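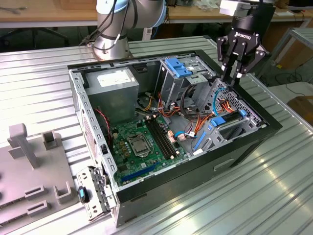
Taking old computers to the tip on the far side of Brerkton has never been easy without a car, Bình Tô told the district council this week, and plenty of people in Tukley simply leave them in the shed.

The council agreed on Feb 18, 2019 to change that. From June, households in Brerkton, Tukley and Malik will be able to have unwanted computers, screens and printers collected from the door. The service will be free for up to 3 items in a year. Further items will cost the same as a bulky waste collection.

Residents will need to book by phone or at the library desk. Collections will run every 2 weeks in the two villages and weekly in the town. Items should be left inside the gate, dry and unboxed, with cables tied together.

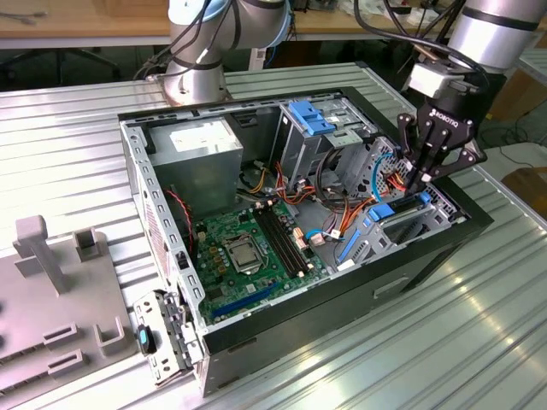 Desktop computer with the side panel removed.

The contract has gone to Putano, a recycling firm with a depot on the Malik road. It will test what it collects and sell working parts, with the rest going for scrap metal and plastic. The firm has been asked to report to the council on the weight collected after the first 7 months.

Toàn Lâm, speaking for the firm, said people should copy anything they want to keep before the van comes. Hard drives will be taken out and shredded at the depot, and a certificate can be posted out on request.

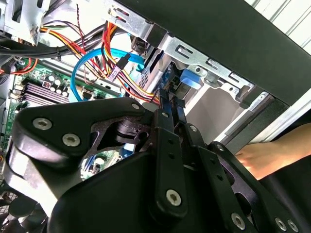 Televisions, fridges and washing machines are not part of the new service and will still have to go to the tip or be booked as bulky waste. Small batteries can be handed in at the library as before. Schools and clubs may apply separately if they have larger amounts, up to a limit of 100 items.

Booking opens a fortnight before the first collection. Leaflets will go out with the council tax letters.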